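Moulded ball

A moulded ball is a small, smooth ball made by filling a rounded mould with a soft or liquid material and letting it set. Moulded balls turn up as toys, as craft pieces, as soaps and bath goods, and as plain practice objects for rolling, sorting and holding.

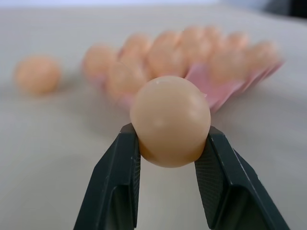

Appearance

Pale colours are popular, and peach is one of the loveliest of them. A pale peach ball with a slightly see-through, waxy look changes a good deal with the light: soft highlights sit on the upper surface, while the shaded lower part deepens to a warm orange-tan. This happens with many cloudy materials, which let a little light in before scattering it back out, and it is a large part of their charm. The same ball can look almost like fruit on a bright morning and like candle wax by lamplight!

A perfectly even surface is rare. Small bright spots may be simple reflections or tiny marks from the mould, and it often takes a turn of the ball under a lamp to tell one from the other. A reflection slides about as the ball moves, but a mark travels with it.

Materials

Wax, soap, silicone, soft plastic and natural rubber can all be cast or pressed into balls. They are surprisingly hard to tell apart by eye. Wax takes a dull shine and marks easily with a fingernail. Soap feels slippery when wet and slowly loses its size. Silicone springs back when squeezed and has a faint drag against the skin, and rubber is usually the bounciest of the lot. Hard plastics can be made to look waxy too, so colour and shine alone are poor guides.

Making

Most simple moulds come in two halves, each with a hollow the shape of half a ball. The halves are clamped together and the material goes in through a small hole. Once it has set, the halves are pulled apart and the ball is eased out, ideally with a gentle twist.

Temperature matters a great deal with wax. Poured too cool, it sets in ripples against the wall of the mould; poured too hot, it shrinks more as it sets and may leave a dip near the filling hole. Home makers often top up the hole a second time while the middle is still soft. A household mould of the Destley pattern, named after the town where it was first sold, makes 5 balls at a pouring and has a raised rim to catch any spill.

Seams and flash

Where the two halves of a mould meet, a little material can creep into the gap. The thin lip it leaves is called flash, and the line running round the ball is the seam. Flash may go all the way round or show up as one short ridge that catches the light.

Flash on wax or soap can be pared away with a blunt knife and rubbed smooth with a damp cloth. On silicone and rubber it is better snipped with small curved scissors, as these materials tend to tear when scraped. Plenty of makers leave the seam alone, and collectors are rather fond of it: a seam is a lovely clue to how the mould was put together, and two balls from the same mould will often share the same little faults.

The Rurnura method, used by some craft teachers, sets the seam at a slant so that it does not pass through the spot on which the ball naturally comes to rest. The ball then rolls more quietly on a hard table.

Handling and grip

Smooth balls are a delight to hold and a nuisance to keep hold of. Two contact points low on opposite sides can carry a ball nicely, provided they press evenly and have some texture to them. Fine crosshatching helps, and so does a slightly soft surface. Too much pressure can dent wax or leave a pattern printed on it.

Care and storage

Wax balls should be kept out of direct sun, which fades pale colours and softens the surface. Soap balls like a dry, airy shelf. Rubber and silicone can be washed in warm water with a drop of washing-up liquid, then left to dry on a cloth. Balls of different materials are best stored apart, especially brightly coloured ones, as dye may pass from one to another over a long summer.

See also

Candle making
Casting
Soap making
Sosa mould
Fustberg ball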